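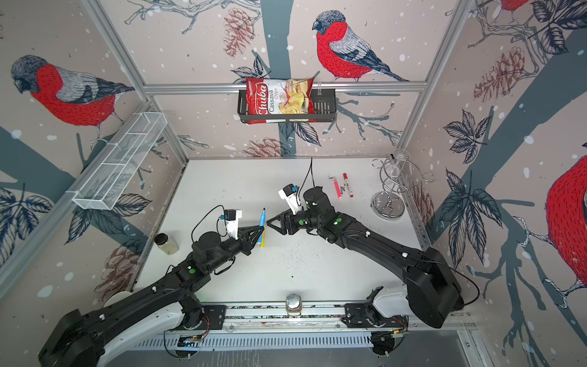 **Whitelaw, November**

Markers and a few small things on the white table, with the bullfinch paper up on the walls behind. The paper has pine cones, branches and snow dots on it and came from Furnetti at the end of a roll. Kirsty Hinds hung it one afternoon and Darcy Hollis trimmed the corners. It is a winter pattern but it stays up all year.

The blue marker is upright, black tip at the top. The pink one and the white one with the red cap are lying on the table further back. To the right of them is the chrome spiral stand with the mirrored base. We have had the stand for some 8 years and it gets used for cards and labels when there are any. The small glass jar on the left, with the dark lid, lives on that side of the table.

The markers are from the big order. Harish Maurya put it in last spring and it came to 368 pens in mixed colours, which went into two drawers. Blue gets used up first. Yellow lasts longest, mainly because it is hard to read on white card. Ilham El-Sayed keeps a list of what needs replacing on the inside of the cupboard door, and anyone who takes the last of a colour should add it there.

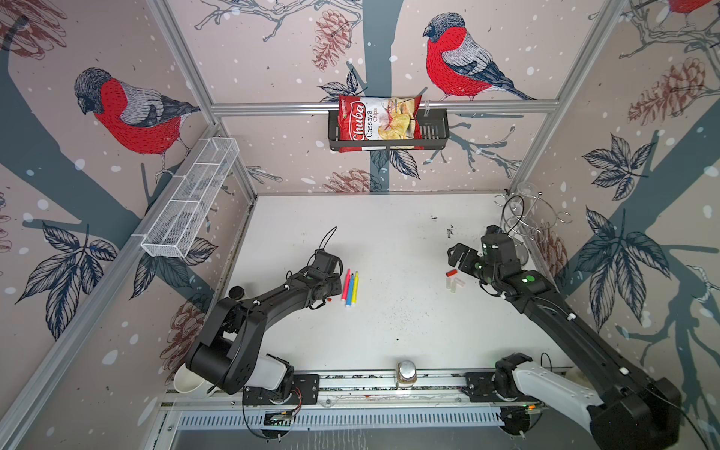 Caps go back on at the end of the day, and any spare ones are kept together in one place so they can be matched up later. Red caps go missing more than the others. If a pen has dried out, put it in the tub by the door and leave the cap behind.

More pictures of the table and the wall are in the Vosasero folder. Darmawan Purba can send larger copies to anyone who wants one printed.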